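Fumthorpe open day: a lot of rules, and a few I believed

The invitation promised "a working look at good practice in handheld data collection for robot manipulation," and I nearly didn't go. I have sat through enough afternoons where good practice meant a laminated poster near the coffee. But the Nollerbridge site is a short bus ride from me, and the program listed an hour with the people who wrote the collection rules, so on August 6, 2022 I went.

Fumthorpe occupies the upper floor of what used to be a carpet showroom. Visitors signed in, got a sticker, and were handed a printout of the house standard, version 8. I asked what had happened to version 7 and was told it had been "consolidated." The changes list at the back ran to one line and said the same thing.

The opening talk was the usual. There was a slide with an upward arrow on it. The speaker gave us 3596 accepted recordings since December, and I put my hand up to ask how many had been rejected. The answer came after some looking sideways: 1364. That was the most interesting number of the day and it wasn't on the slide. Somebody from Vavness, two seats along, wanted to know if rejected recordings were kept. They are, for a while, and the standard does not say how long. It should.

After that we got to the rules themselves, with Sunil Liyanage taking us through them on a big screen. He is dry and quick and did not try to sell us anything, which helped. The standard is mostly about small household handling: picking up soft things, sorting little things, putting them back. Operators work in ordinary homes with a gripper in each hand. The first section deals with the setting. Leave the room as the household keeps it. Don't swap the bedspread for a plain sheet, don't clear the walls, don't take the chair away. I liked this more than I expected to. Most of the demonstrations I have been shown over the years took place on a gray table under perfect light, and then everyone was surprised when the thing failed on a patterned cloth.

The second section is about the workspace. Small items go in a shallow tray with walls, spread so that the fingers can get down on either side of the one being picked. Mix hard and soft. A beaded bracelet and a satin bow behave nothing alike when you close on them, and a folded bit of cloth is different again.

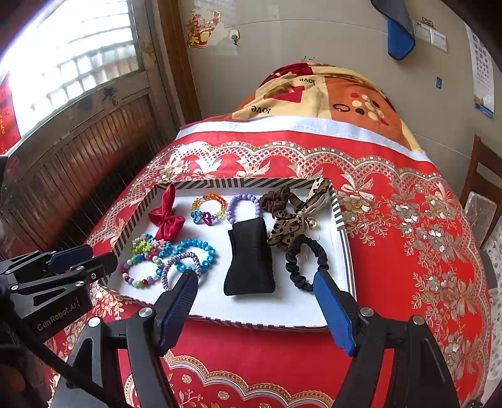 My trouble was with the word "natural," which appears all over the second section. Items must be arranged naturally. Grasps must be natural. Speed must be natural. I asked Liyanage how a reviewer checks for that, and he said reviewers are trained. I asked on what. He said on examples, picked by the senior reviewers. So the rule comes down to whether it looks right to the people who already think they know what right looks like. He agreed that was a fair reading — he even wrote something down — but the wording will presumably survive into version 9.

The finger rules are better. Open fully before the approach. Come down on both sides of the item, and don't drag it to the wall of the tray to trap it. If the cloth bunches, let go and start again, and leave the failed try in the recording. That last one I would copy tomorrow. Too many collections I've looked at have had every fumble trimmed out.

Then the home rules, which is where I expected hand-waving and got some. The household signs a consent form. Family photos, letters and anything with a name on it should be out of view. Good. But stickers, calendars, wall hangings and the rest are allowed as "general decor," and whether a calendar counts as decor or as personal paper is left to the operator standing there with both hands full. A woman from Hao said her group photographs the room first and has a second person clear it. Fumthorpe has no such step. The reason given was time.

We were also shown the audit sheet. They pulled 181 recordings for a second review this spring and say the two reviewers agreed on most of them. I asked for the figure and was promised it by email. It hasn't come yet.

Lunch was sandwiches. The egg ones went fast.

In the afternoon there was a short session on wear and upkeep: check the finger pads before each session, check the pivot screws, log any pad you replace. Sensible, boring, and the only part of the standard with a signature box beside each line. I would like to see the privacy section treated the same way. If a loose screw needs a name against it, so does the decision to leave a calendar on the wall.

I kept the printout and have marked it up in pencil. Anyone who wants a copy of my notes can write to me, and if Fumthorpe sends that agreement figure I will add it to this page.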